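4. Finding a home for your Gendus proofing box

The box keeps dough warm. It does this quietly and asks for very little, mainly a flat surface and a family that can leave a lid alone. Allow 9 minutes for this section, or longer if you share a kitchen with someone who has views.

4.1 Before you plug anything in

1. Take out the rack, the water tray and the lid. The flat plastic piece left in the carton is packing. Every year people write to ask which slot it fits.
2. Wash the tray in warm soapy water and dry it.
3. Stand the box on all four feet. If it rocks, turn the front left foot until it stops.
4. Pour 50 ml of tap water into the tray. More water will not give you more bread.

Note: The box proofs dough. It does not bake it. For color you will need an oven and some patience.
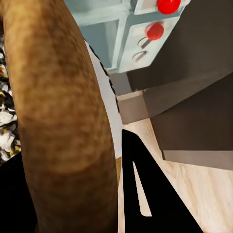 Fig. 6. Tan to caramel, with darker speckles and a rough surface.

5. Slide in the tray, then the rack, and close the lid until it clicks. If it doesn't click, the rack is upside down.

Give the box room on every side. The vents are at the back, where you will be tempted to push it against the wall. A hand's width is enough, and any adult hand will do. 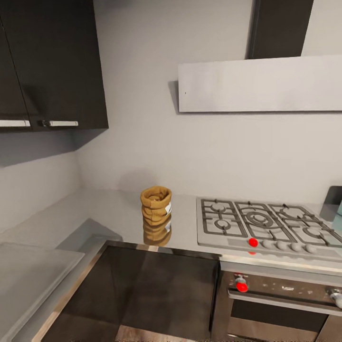 4.2 CABINETS AND HEADROOM

The lid opens straight up, so check the space over the box before you decide it lives there forever.

1. Put the box where you want it and open the lid all the way.
2. If the lid meets a cabinet, move the box forward until it doesn't. Removing the lid's hinge to save space voids the warranty, as 692 owners of the first model can confirm.
3. Open the cabinet doors over the box. You will want a plate eventually.

CAUTION: Do not run the cord behind a drawer. It will be found by the drawer.

4.3 Heat, drafts and other helpful neighbors

The sensor reads the air inside the box, but a hot or chilly spot will make it work harder than it should.

1. Keep the box off the cooktop at all times, including when the cooktop is off. "I was only resting it there" is the first line of many letters to our service desk.
2. Keep it out of direct sun. A kitchen that is mild in April may not be in August.
3. Keep it away from an open window and the refrigerator's exhaust.

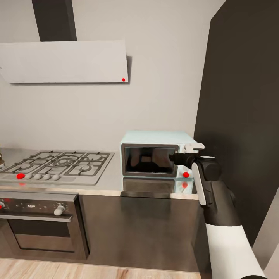 Fig. 8. Gas cooktop set into the counter, with range hood overhead.

4. Switch on and set the dial to LOW. The light blinks while the box warms up and then stays lit.
5. Wait for the steady light before adding dough. Lifting the lid to see whether it is warm yet makes it less warm.

If the light is still blinking after an hour, go to Section 9. Have the serial number ready. It is on the underside, so empty the water tray first.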